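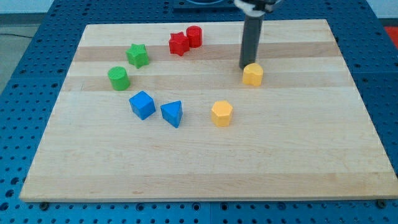 Photo: Aksel Ragnarsson

Blog > Energy > Jirkerton

Posts Archive About Contact

Back from the Jirkerton hearing and typing this before I lose the notes (my handwriting, ugh). Quick version, they want to keep the old plant running 20 more years and the people in charge of the paperwork can't say where the spent fuel goes after the pool is full.

Long version.

The hall was packed by the time I got there. Parking was a mess, ended up down by the boat ramp and walked. Missed the opening statement from the utility but Lyle Blackwood had saved me a handout. It's 39 pages and most of it is charts. The one chart I wanted, pool capacity by year, stops four years before the extension would even begin. I asked about it at the break. The woman at the table was nice and said it would be in the next filing. Which filing? She wrote down my email. We'll see.

For anyone new, Jirkerton has been running since before I was born. Single unit, river cooled. License is up soon and the choice is extend or shut down. The town lives off that plant. 700 jobs, that's the number on every yard sign, and I don't doubt it. My uncle was one of them. I'm not one of the shut it down tomorrow people and never have been, whatever the comments under my last post say.

But. The fuel.

The plan used to be Ulleck. Dig the storage site there, ship everything up by rail, done. Then the county up there voted it down, then the court thing, then silence. Now the slides say "Ulleck or equivalent facility." Equivalent to what, there's no facility. Lyle got up and asked exactly that and got an answer about dry casks on site as an interim measure. Interim how long? "For the duration required." Somebody behind me laughed out loud.

Dry casks are fine, by the way. I've read enough to be OK with dry casks. I'd just like someone to say the words "it is staying here" into a microphone so the town can decide with that on the table. Put it in the filing. Put it on the yard signs too.

Other stuff, in no order:

River temperature. The Alcantara people (they did the cooling study) used summer numbers from a wet year. Fisherman in a green cap brought it up and he had his own log book with him, readings going back ages. They took a copy, to be fair to them. He was the best speaker of the night.

Evacuation route is still the one road over the bridge. The bridge that was closed half of April. Got about one sentence in the whole presentation.

Replacement parts. Some of the control room gear comes from a supplier that no longer exists, so they'd need to get it custom made or swap out whole systems. Suvudden was named as the model to follow, since that plant went through the same upgrade. What they left out was that it ran 3 years over schedule. I had to look that up on my phone in the hallway where theres one bar of signal.

Cost. Didn't get a straight number. Got a range so wide I stopped writing.

It went till past 10 and they cut the public part short with people still in line, me included. So my question is going in by mail. If you want to send one too the comment window is open through the end of the month, written comments count the same as spoken ones, and you don't have to live in the county. Keep it short and ask one thing. When I've sent long ones they answered the easiest line and skiped the rest.

I'll scan the handout when I get to the library, the printer here is dead again. Page 17 is the one to look at.

Need to sleep. More when the transcript is up.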